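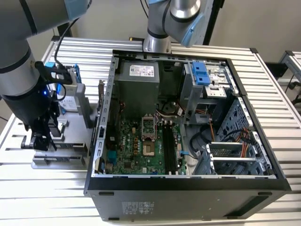 The Hurow Load

Home Stories Serials Archive Submit About

So I'd been a paralegal at Tallgate for five months when Davina Niven dropped a banker's box on my desk and told me to cancel lunch. I didn't have lunch. I had a granola bar, and I ate it over the driver logs of a company called Hurow Freight, which I still feel a little bad about (there are crumbs in Exhibit 9, and there always will be).

The case was simple if you said it fast. A Hurow truck had come down the grade outside Camargo one July evening and gone straight through the back of Inès Guérin's station wagon. She lived. Her left knee mostly did too. She taught piano out of her front room, and the first thing she asked me on the phone, before money or doctors or anything, was whether you could pedal with your right foot if your left one couldn't hold you steady on the bench. I said I'd find out!

Hurow's lawyers said brakes. Terrible luck, a bad part, go talk to the people who made the part. And they had a nice clean inspection sheet to wave at us.

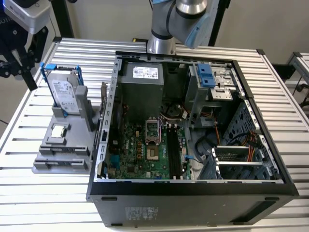 Desktop with the side panel off, both memory slots empty

I read fuel receipts for two days. I love fuel receipts, I know how that sounds. The driver's log had him asleep at a rest stop from noon to eight, and there he was at 2:20 in the afternoon, buying diesel and a meatball sub a whole county away. I yelled so loud that Davina came in holding her shoe.

"He's supposed to be asleep," I said.

"People eat in their sleep," she said, and then she read it again and sat down on the floor next to the box, in her good skirt, and held out her hand for the next one.
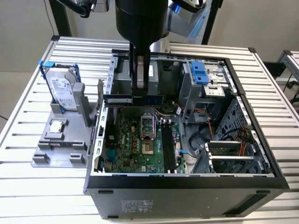 What the Dispatcher Said

His name was Gelik and he wore a tie with a golf ball on it to the deposition. Davina asked him about weather for a while. She asked about his commute. I kept sliding her receipts and she kept ignoring me, and I was about ready to crawl under the table.

Then she asked who filled in the logs when a driver was running late.

Gelik looked at his lawyer. His lawyer looked at the water pitcher.

"I'd tidy them," Gelik said. "Sometimes I'd tidy them up for the guys."
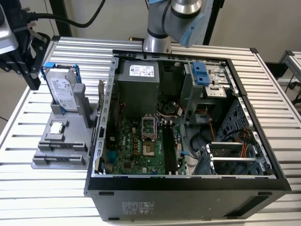

Socket lever up, cover open

They called with a number before we'd even found the car. Davina put it on speaker in the parking garage, said no thank you, and hung up, and I dropped the whole box. Receipts everywhere, under a minivan, everywhere.

I called Inès from down there on my knees, with my phone wedged under my chin. She wanted to know if I'd found out about the pedals.

Shares 20 Comments 2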